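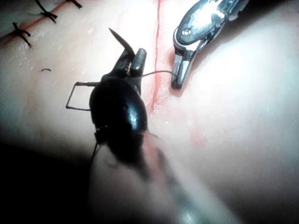

Category: Craft, Work and Learning
Reading time: 4 minutes

4. What the menders told us about thread

We come now to the part of the study that we had expected to be the shortest, and which grew, over many pots of tea, into very nearly the longest. When we first drew up the interview guide for the Gesasura mending survey, thread had a single question to itself, tucked in near the end between lighting and seating. Mariann Medve, who carried out most of the early interviews, soon noticed that people wanted to get to it well before she did. They would fetch a tin or a biscuit box, tip it out on the table, and start telling her where each reel had come from. By the second month we had moved the question to the front and given it a page of its own.

The survey as a whole brought in 1,297 written replies, and the longer conversations drawn on in this section were held with 76 of the people who sent them. All of these mend by hand at least once a month. Some learned at school, some from an aunt or a neighbour, and a fair few taught themselves as grown adults from books borrowed and never quite given back. The conversations were held in kitchens, in the back room of the Brilten drapery, and in the two Romivmont reading rooms, and they were allowed to run on for as long as the speaker liked.

4.1 Length

The matter on which people spoke most warmly was how long a thread ought to be. Almost everyone had been given a rule for this as a beginner, and almost everyone could still say it in the words they first heard. The commonest was to measure from the fingertips to the elbow. Others went from the hand to the shoulder, and a small group, mostly former pupils of the same school in Romivmont, had been taught to hold the reel at the waist and draw up to the chin. A thread that is too long was said to be lazy, greedy, or (in one much-loved family) "a thread for going to market", meaning that you could walk there and back before you had pulled it through.

It would be easy to treat these sayings as decoration, and in our first draft we did just that. Hậu Sầm persuaded us to look again. He pointed out that each rule uses the body of the person sewing, so that a child working by it cuts a child's length and a tall man cuts a tall man's. The rule grows up along with the learner. We think this goes a long way towards explaining why such rules last, when measurements given in inches had been forgotten by nearly all those who were once taught them.

4.2 Needles, and the words for them

Our speakers were far less tidy about needles. Many owned dozens and used two. The names were borrowed freely from one trade to another – a "sail needle" in one house was a "carpet needle" next door, and both turned out on inspection to be the same size – and we have made no attempt to settle who was right. Curved needles came up more often than we had supposed they would, chiefly for lampshades, mattresses and the arms of chairs, where the work can only be reached from one side. Upholsterers hold theirs in the fingers, and spoke of a turn of the wrist that they found very hard to put into words. "You let it go where it is bent to go," was the best that one of them could offer, and she was not at all pleased with it.

4.3 Knots

On knots there was real disagreement, and we should be sorry to smooth it over. Of the written replies, 173 said that a knot should never be used to begin a line of stitching, and several underlined the word never. Those who did use knots tended to be quieter about it. Ngân Trình, who coded this part of the replies, found that the two groups differed little in age or in years of practice, but a good deal in who had taught them. People taught by someone paid to sew were mostly against knots. People taught at home mostly did not mind, so long as the knot sat on the wrong side and stayed there.

We return to the question of paid and unpaid teaching in Section 5, where it is set beside the notes that Sugeng Sitompul made on darning lessons. Readers who are chiefly interested in wool may like to go there directly.

Filed under: Mending, Handwork, Everyday Skills

Related articles
Buttons kept and buttons thrown away: a household study
Learning to darn from a printed page
Who taught you? Paid and unpaid sewing teachers
The sewing box as family record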